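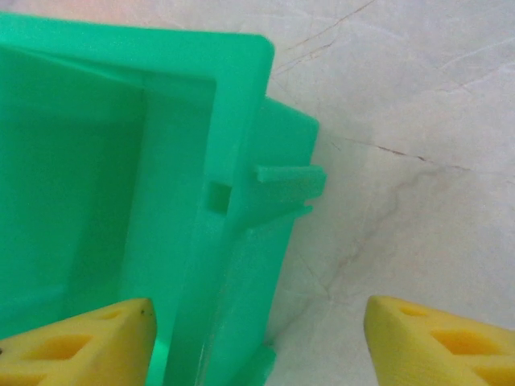 4.2 Finger replacement and wrist camera check

The cell uses a two-finger gripper with yellow foam fingers. The foam is porous and has cutouts through its sides, so it bends when it closes on a thin edge such as a bin wall. The same cutouts are where it tears. Dwynwen Pritchard kept the maintenance log from October on, and the counter stood at 2637 closing cycles when the first set was taken off.

Procedure used for each change:

1. Park the arm and switch off gripper power.
2. Remove the old fingers and brush foam dust off the mounts.
3. Fit the new pair and tighten the screws by hand, then a quarter turn with the key.
4. Jog to the check pose over the green bin, with one finger on each side of the outer wall.
5. Save a wrist camera view. Both fingertips must be visible, with a clear gap between the right finger and the wall.
6. Close at low force 3 times and inspect the foam around the cutouts.

The check pose was taught below the bin's side tab. An earlier pose was too close to the tab – the right finger touched it on approach and the Edik controller stopped on a force limit. The stop was logged as fault 516 and cleared by hand.

Fingers from the Sternel batch were softer than those from Wróbel and needed a smaller opening value. Both values are listed in Appendix B.

4.3 Cable routing

The camera cable was moved to the outer side of the wrist on Thursday and tied at 2 points.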